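Project report: two-finger gripper, shared bench build
Boonmee Rattanakul, with Archana Nautiyal

So the plan in September was to have a working arm by the end of the term, and what we have is a working gripper, a half-working arm and a really good simulator (I'm calling that a win!). We built everything at the Stodton workshop, on the bench next to the drill press, and I want to say up front that Archana did all the wiring and I did most of the printing and nearly all of the swearing.

The gripper is our fifth version. The first 2 had fingers that were too thin and they bent as soon as you squeezed anything harder than a sponge. Version three was fine but I glued it together backwards. After that we switched to the thicker plate fingers that lean in toward each other, and Archana rewrote the servo code so it stops closing when the current goes up, which saved us a bunch of stripped gears.

We named the arm Kimaro, and then the simulator needed a name too, so that one's Grevton. I modeled the gripper in there over one long weekend and we've been trying out reaches on the computer before risking the real servos. We ran 1066 reaches in total. Nine of them crashed the program and I still don't know why. My guess is the collision mesh, because it got a lot slower after I added the notches on the side of the body.

The wrist view is my favorite part, I could stare at it all day.
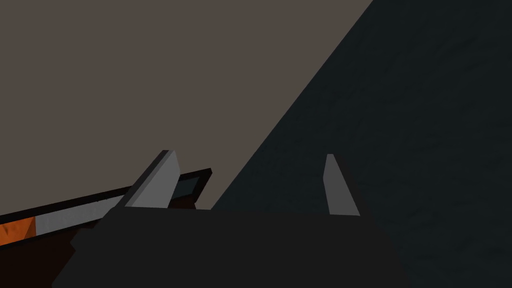 Fig. 1. Grevton view with the gripper open and nothing in it yet.

Next up is the elbow joint, which still sags, and getting the real wrist camera to line up with the simulated one. Archana wants to redo the cable routing first and she's probably right.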